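How to stop an inside door sticking

I put up with a sticking bedroom door all through August, shoving it with my hip every single time, and then fixed it in under an hour. So please don't wait like I did!
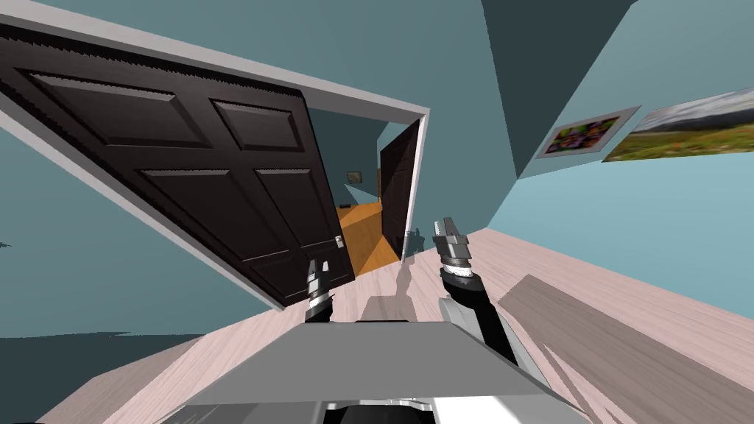
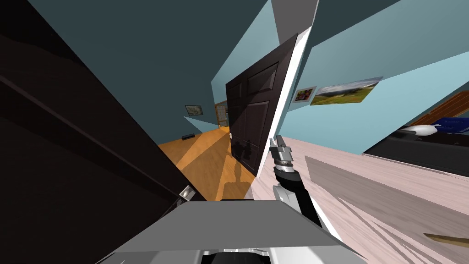

Dark doors, blue-teal walls and plenty of angles.

First, find the spot that rubs. Close the door slowly on a strip of paper and work your way round - wherever the paper grabs, make a pencil mark.

Next, check the hinge screws. Mine were loose at the top, and a good turn on each one nearly cured it (I was a bit cross it was that simple).

Still catching? Wrap 40 grit paper round a block and rub the marked edge, then go over it with 400 until it feels smooth. Take off a little, try the door, take off a little more.

Dab paint or varnish on the bare wood and leave the door open until it's properly dry.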